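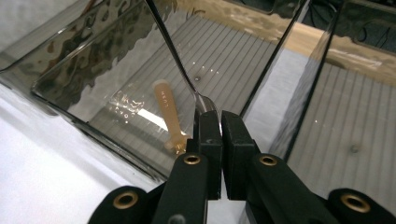
Steel spoon at the gripper fingers, orange utensil in the glass dish.

Handling rules, version 3, now in force

The new handling rules for hand-held gripper work apply at both the Stenthorpe and Grilard sites from 2 April 2026. They replace the October version. Printed copies of the old sheet should come down from the walls.

Most of the changes come from the winter review at Stenthorpe. We went through 1,658 recordings and set 68 aside, mainly for blocked views and for hands getting in between the fingers and the object. Clear and shiny items made up a large share of the rest of the comments, so they now have their own section.

For glass and polished metal, check the live view before you start. If glare hides the part you plan to grip, turn the dish or move the lamp. Do not wipe or shift anything once recording has begun. Glass is inspected for chips at the start of each shift, and a chipped piece goes in the marked box by the door. Do not close the fingers on a glass rim unless the task sheet says so.

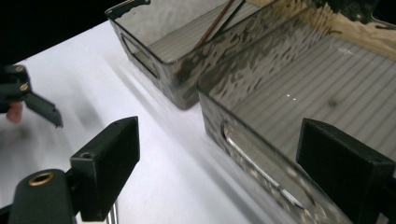
Two smoky-gray bins on the white table, with a second gripper in use at the upper left.

The section on two grippers at one table has been rewritten. Agree on who moves first before recording. Keep your own fingers on the handle and behind the jaws. If the two tools touch, stop, say so out loud, and end the recording there. A touch does not need an incident form unless something is damaged or someone is hurt, but it does need a line in the log.

Bins are to be placed so that both operators can reach them without leaning across. Long thin items such as sticks may stand up out of a bin, but keep their ends away from your face and your partner's.

Fasteners and inserts on the grippers get a check every 1,000 recordings, or sooner if a finger feels loose. Tag a loose tool and leave it on the Umusier bench. Please don't tighten it yourself, even if you have the right driver.

The Grimshaw room keeps its own sheet for powered arms, and nothing in that one has changed. Questions about the new version can go in the rules folder, where replies will be posted for both sites.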